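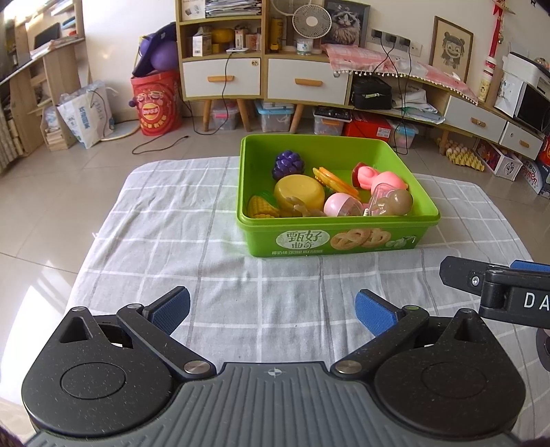 Two hand-held grippers and a box of toy food during home recording work at Grostex.

Chiến তừ had been recording toy-sorting runs for Grostex for most of a morning when the left finger stopped opening. The status light stayed green and the software kept saving.

"It saved 90 runs with one finger stuck," he says. "Every one was marked good."

Grostex calls what happened in November a "minor data quality event." I asked Từ if he would call it that. He laughed, then described the other part, the part missing from the company's two-page note. When he reached in to free the finger, it snapped shut on his thumb.

"There's a stop button. I pressed it. The finger closed anyway, 2 seconds later."

The company says the delay was within limits. It did not say what the limits were, or who set them. A spokesperson for Calloway, the supplier of the finger drive, sent me a statement about its commitment to safety and would not take a call.

Từ lost a nail. He is more bothered by the recordings. Grostex told customers that its Dudley set held 3,000 checked runs, and he wants to know what "checked" meant.

"A person looked at maybe 20 of mine. I know, I asked her."

Have the bad runs been pulled? Grostex says yes. Từ has asked for the list twice and hasn't seen it. A new version of the software is supposed to flag a stuck finger, and he has been using it since the winter.

"It hasn't flagged anything," he says. "So either the fingers are fine now or the flag doesn't work. I still keep my thumb out of there."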